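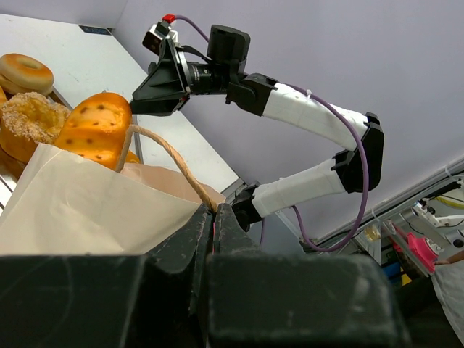
Equipment planner, two-arm bench cells — Trirnach
Posted 7 November 2019
Contract to start, January. On site, some travel to Dameck.

We need somebody to take over the buying side of our bench cell program. Fast. Right now the orders are split between three inboxes and a spreadsheet that locks up when two people open it. The cells handle bread, rolls, bags and trays, with two arms working one table. The engineers are good at that part. They are not good at knowing what a second cell costs, or a sixth, or when the parts for it have to be ordered.

If you have bought lab or light factory equipment before and you like a clean budget sheet, read on. If you want to program robots, wrong ad, sorry — check back in January, there may be something.

What you'd be doing

Owning the parts list for each cell. Arms, grippers, wrist cameras, cable, rail, enclosure panels, brackets. Every line with a supplier, a lead time and a price we can defend. The current list has 371 lines and plenty of them are doubles under different names. First job is cleaning that up.

Getting quotes. Two minimum on anything over $560, three if it's an arm or a gripper. The 560 limit is old and you can argue to change it.

Spares. We run out of the dumb things. Fingers, cable ties, connectors, bolts for the mounting plates. Fingers get scuffed and chipped and somebody has to decide how many sets sit on the shelf and how many get ordered. At the moment its whoever notices.

Planning the Dameck site. Same cell as here if we can manage it, built up over the first half of the year. You'd write the budget with the site lead and present it. Power, benches, shipping, install days, the lot.

Consumables too. Bags, trays, knives, baked goods. Small money but it adds up and it has never had its own budget line.

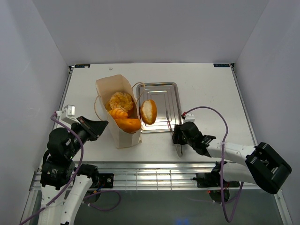
Tooling for cutting and packing is the part of the plan that's least settled. We have one gripper type on both arms now and we're costing a second type for knife work. Could be a different jaw, could be just different fingers, could be a whole tool changer. Prices are very far apart. We'll want your view on it inside the first month, with numbers, even if the numbers are rough. You'll sit with the engineers while the cell is running and ask what wears, what gets swapped and what they'd buy again. Please do this. The last plan was written from catalogs and we ended up with 107 brackets that don't fit our rail.

What we're looking for

— A few years of purchasing or project budgeting for physical equipment. Labs, packaging lines, kitchens, machine shops, all fine.
— You read a drawing well enough to spot that the hole pattern is wrong before the order goes out.
— Spreadsheets, properly. Not scared of Pai, our ordering system, which is slow and ugly and staying until at least next summer.
— Able to tell an engineer no. Also able to tell them yes, in writing, the same day.
— Some idea of food-area rules is a plus. We can teach it.

No degree needed. No robot background needed, but you'll be near moving arms a lot, so the safety half-day comes first, before you get a badge.

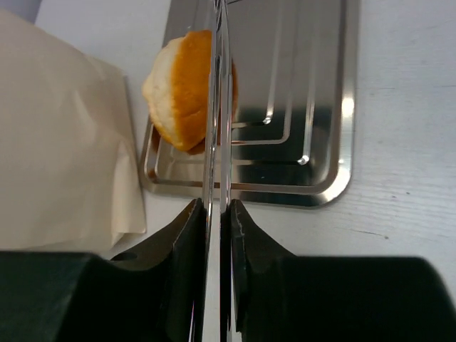 Trays are a good sample of the kind of question you'd get. Stainless, and we buy them one or two at a time at store prices. For Dameck we want 70, all the same size with the same corners and rim, so the arms meet the same tray at both sites. Who makes them, will they hold the size for two years, what do they charge for a box? Same again for bags. A bag with a slightly different handle means days of rework for the arm team, and that cost shows up nowhere in the budget. We'd like it to show up.

Terms

Six months contract, full time, likely to go permanent if the Dameck budget is approved. Four days on site, one wherever you like. Travel is paid and booked by us. Pay depends on experience — put your number in the application and we'll say straight away if it's out of reach. Jilen handles payroll for all our contract people, so the paperwork will come from them and not from us. Don't delete it.

How to apply

Send a resume and one page, no more, on something you bought that went wrong. What you ordered, what turned up, what you changed on the next order. We read the page first. No cover letter please.

If you have a parts list or budget you're allowed to share, blank out the prices and attatch it. Helps a lot.

Shortlisted people get a call, then a half day at Trirnach. You'll see the cell run, then get an hour with a piece of the real parts list and a pot of coffee. We pay for the half day whether or not you get the job.

Applications stay open until the job's filled. We'd like you settled in before the January orders go out, so sooner is better. Agencies, please don't call.

12 shares 4 comments

Trirnach Jobs | Contact | © 2019 Trirnach | Back to top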